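This site uses cookies to remember your login and course selections. Accept | Manage settings

Kerkcombe Community Boating
Small Boat Safety, Session 4 handout: Cold water
Revised November 23, 2024

Read this before you come to class. We will spend most of the session on the dock at Mastport, so there will not be time to go over the basics again.

1. What cold water does

Most people worry about hypothermia. It is a real danger, but it takes longer to set in than many boaters think. A lot of deaths in cold water come well before the body's core has cooled very much. The trouble starts in the first minute.

When you fall in, you gasp. You can't stop it by being brave or fit. If your face is under at that moment, you may breathe in water. After the gasp comes fast, shallow breathing that is hard to control, and your heart rate and blood pressure go up. This stage is called cold shock, and it usually eases within a minute or two.

The next stage is loss of use in the arms and legs. Blood moves away from the skin and limbs, the muscles cool, and your fingers stop doing what you tell them. Strong swimmers go under at this point too. Put off a job that needs your fingers, such as closing a buckle or working a radio, and you may not be able to do it later.

Hypothermia comes after that. How soon depends on the water, your build, your clothes and how much you move.
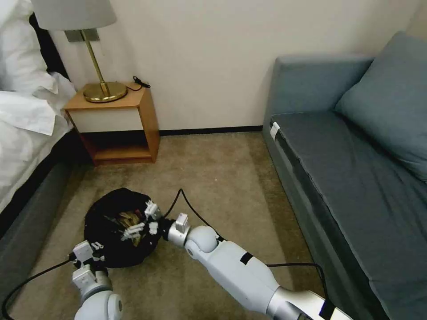
The last stage is the one people forget. Some casualties collapse just before, during or after being pulled out. Keep the person lying flat if you can, handle them gently, and don't let them climb a ladder or walk up the ramp just because they say they feel fine.

2. If you go in

Wear your life jacket from the time you step off the dock. Putting one on in the water is very hard, and we will let you try it in the pool session so you can see for yourself.

For the first minute, do as little as you can. Keep your mouth clear of the water, lean back and float, and work on slowing your breathing. Then do the jobs that need your hands: tighten straps, find your whistle, make the radio call.

After that, get as much of your body out of the water as possible. A capsized hull is better than no hull. Stay with the boat unless it is drifting into something worse.

If you can't get out, pull your knees up to your chest and cross your arms over your life jacket. Two or more people should huddle close, chests together, with any child in the middle.

3. Swimming for shore

The outer mooring at Mastport is 3,000 feet from the ramp. On a calm day it looks close. In November the water there was 42 degrees Fahrenheit when we took the reading for this handout, and we do not want anyone from this course trying to swim that distance in it.

Distance over water is easy to judge badly, more so when your eyes are at water level. Waves hide the shore and current carries you sideways. Before you leave the boat, ask who knows you are out and whether anyone can see you. If the answer to either is yes, staying put is usually the better choice.
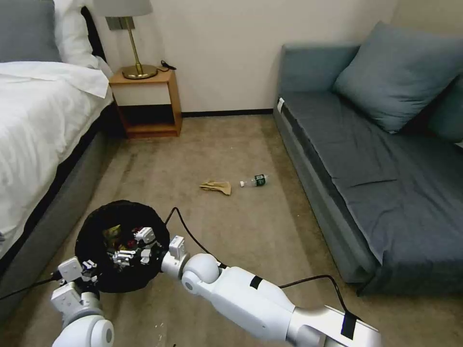

Someone in the August group objected that this advice assumes help is coming, and that on the far side of the point it might not be. That is a fair objection. If there is no boat to hold on to, no one knows where you are, and the shore is very near, swimming may be the only choice left. Make it early, while your arms still work, and keep your life jacket on. The way to avoid having to make it is a float plan left with someone on land.

4. Clothing

Dress for the water temperature and forget about the air. A sunny day in early spring catches people out every year. Cotton is a poor choice. Wool or synthetic layers under a dry suit work well, and a wetsuit is fine if it fits closely. Check neck and wrist seals for cracks before each trip.

The Stulico loan suits are on the rack by the office. Sign them out and rinse them when you bring them back.

5. For next time

Write out a float plan for a trip you might really take. Half a page is enough. Bring a whistle and a change of clothes.

Comments (3)

Anonymous
Is the pool session required if I did it last year?

Reply from course staff
Yes, please come again. It is short.

Anonymous
The part about lying flat after a rescue was new to me. I would have sat the person up and handed them a coffee.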